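Leleo Tabletop Tidy: README

Hi, I'm Zoi Karras and I look after this little set of pictures (300 all up). It's about sorting small rubbish and odds and ends on a white table, with coloured plastic tubs lined up along the wall: pink, light blue and lime green. I wanted colours you could name without squinting, and I'm pretty happy with these!
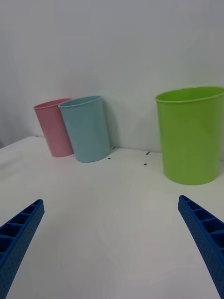
Santosh Bisht reckons the colours should be tied to proper recycling rules, same as the bins at home, or people will get the labels muddled. Fair call, and I've put it on the list for the next version. For now a label just says which tub, by colour, and leaves it there.

What gets sorted

Drink cans are my favourite (they shine like mad and they're a pain to label). An open can and a full one both get the label "can", no fussing over brand or flavour.
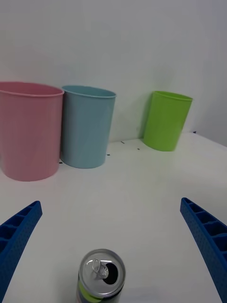 Layout

The folder names are a bit of a mess, sorry. Anything starting with "july" is an early try, and the 2 folders ending in "b" are relabels by Gregor Moffat, so use those over the originals.
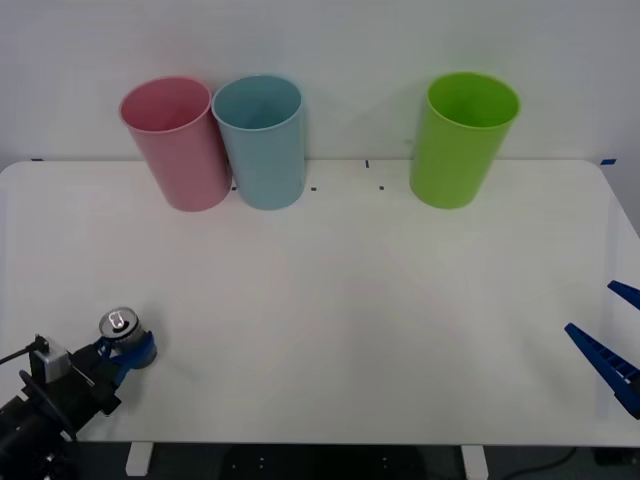

My labels go by name first and spot second. Gregor wanted it the other way round, and we went back and forth for ages. If you're setting up your own table, little black dashes near the back like mine are a handy guide, and a bit of blue tape at the back corners does nicely too. Found a wrong label? Send me the file name and I'll fix it.

Last updated 26/12/2025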